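Home & Table > Old Furniture, Finishes and Repairs

Stain on a maple top, sand it or leave it?

brukow_attic
Hello all, I've been reading here for years and finally have something to ask. My aunt, Tyyne Hakala, left me her worktable from the house in Sulbridge. She bought it in 1971 and did everything on it, pie dough, hems, tax papers, you name it. The top is pale maple and it has a big dark stain that I remember from when I was small, and I'm torn. My husband says sand it. I get a lump in my throat whenever he brings out the sander!
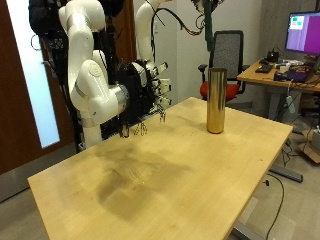
It was never a fancy piece. I think she paid 13 dollars for it at a church sale in Cularlow and carried it home in the back of a borrowed truck, and she was prouder of it than of anything else in the house. It would go in our kitchen, so it does need to be fit for food.

plainshaver
Sorry about your aunt. I'd sand. A table that's going to be used deserves a clean surface, and if the stain is iron or old ink you may get most of it out with oxalic acid before you ever touch the paper. Gloves and good airflow, please, and rinse it well. Start at 120 grit and go easy.

MrsSuominen
Oh, please don't, or at least not yet. I stripped my grandmother's bread table 7 years ago and it came out lovely and looked like it belonged to somebody else. I still miss the ring where she set down her coffee. Wash it with mild soap, let it dry overnight, and put on a coat of mineral oil. Then live with it through August and see how you feel. I kept a vase on the worst spot of mine for a whole summer, roses when I had them and weeds from the ditch when I didn't, and that did me fine.
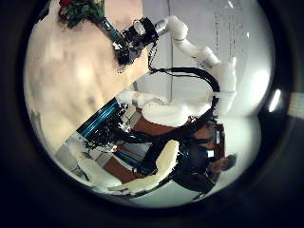
You can always sand later on, and you can't put it back once you have.

plainshaver
With respect, oil over a stain you haven't identified is asking for trouble in a kitchen. And it'll clog your paper if she changes her mind.

MrsSuominen
Then she can roll the dough on a board, dear. I do.

brukow_attic
You two have me laughing, thank you both. I'm going to wash it this evening and try the acid underneath first, where it won't show. The sander is going back to the garage for now.

Tagged: maple, stains, family pieces, kitchen tables
Contact the moderators | Posts remain the property of their authors | Back to top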